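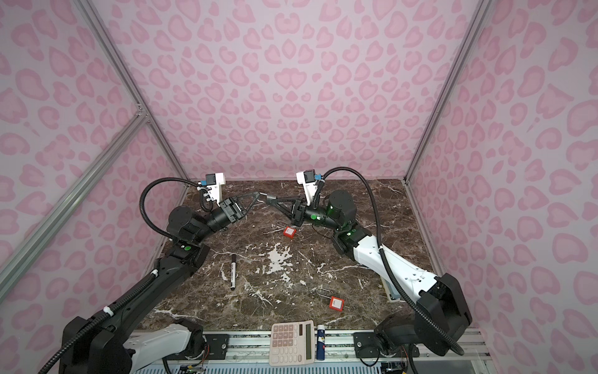

Dark marble top with the lilac print on back and both sides. Aluminum rails at the corners.

Re: Fabric lining over extrusion, and sealing a dark marble top

kukora_bench
Posted 5 June 2025

Looking for comments on two items before I repeat this build for the second table.

1. Lining. Pale lilac cotton, pink leopard-spot print, on the back wall and both side walls. The fabric is stapled to thin backer boards and the boards sit behind the rails. The side panels have stayed flat. The back panel goes slack in July when the humidity climbs, and I end up pulling it and restapling the lower edge.

2. Top. Dark brown marble, white veining, honed. Sealed twice with a solvent-based impregnator, 14 days between coats. Water still darkens it near the front within 5 minutes. I don't know if that is a sealer failure or normal for this stone.

Dimensions available if anyone needs them.

----

Aiguo Lu
Reply #1

Cotton moves with humidity. Prewash, dry hot, iron, then staple. If you stapled it straight off the bolt, the slack is mostly sizing relaxing and it will keep relaxing for a while.

Staple order matters too. Center of each side first, then work toward the corners, opposite sides alternately. Going around the perimeter in one direction pushes all the error into the last corner.

----

yan_offcuts
Reply #2

Disagree on stapling at all. Extrusion has a slot. Use spline, same as a window screen. Roll the fabric into the slot and trim. Retensioning takes a couple of minutes and you lose the backer boards entirely.

----

Aiguo Lu
Reply #3

Spline works on mesh. Woven cotton is thicker and the slot on most extrusion is undercut, so the spline has nothing to wedge against at the right depth. I have tried it. It held until someone leaned on it.

----

yan_offcuts
Reply #4

Depends on the profile and the spline diameter. I have two panels done this way and they are fine. Which series are the rails?

----

kukora_bench
Reply #5

Bought as offcuts, no series marked. Slot opening measures a little over 8 mm. Not prewashed, so that is one question answered.

----

starkora
Reply #6

On the stone: darkening in 5 minutes means water is getting in. A sealed honed surface should give you longer than that. Two possible causes.

a) Second coat went on too late. Check the data sheet. With many impregnators the second coat is meant to go on within hours. After 14 days the first has cured and the second mostly sits on top and gets wiped off.

b) Residue from a cleaner. Strip with acetone on a small patch, let it dry overnight, reseal that patch only, and run the water test again.

Do not go to a topical coating. It scratches and the scratches show white on dark brown.

----

buketti
Reply #7

Can I ask why marble? Laminate would be flat, cheap and would not need any of this. Also that print behind a veined top is a lot of pattern in one place. Small parts would be easier to find against plain gray.

----

kukora_bench
Reply #8

The slab was a remnant at 366 including cutting. It is flat and heavy and does not walk when the table gets bumped. The print was what the shop had in that width. I could find small parts more easily on a lighter top, agreed, but the walls make no difference to that.

----

buketti
Reply #9

Walls make a difference if you are sighting across the table at a low angle. From above, no.

----

starkora
Reply #10

Heavy is a fair reason. What is under the slab? Marble of that size on rails alone wants support across the middle, particularly if the veins run the long way. Veins are where it breaks.

----

kukora_bench
Reply #11

18 mm plywood, full area, with dabs of silicone. Will do the acetone patch at the front left and prewash the fabric for the second table. Keeping the boards for now. I will try spline on one scrap of rail and post the pull-out result.

----

yan_offcuts
Reply #12

Use 5 mm ribbed spline for the test, not smooth. Smooth will slip in cotton and then Aiguo gets to be right for the wrong reason.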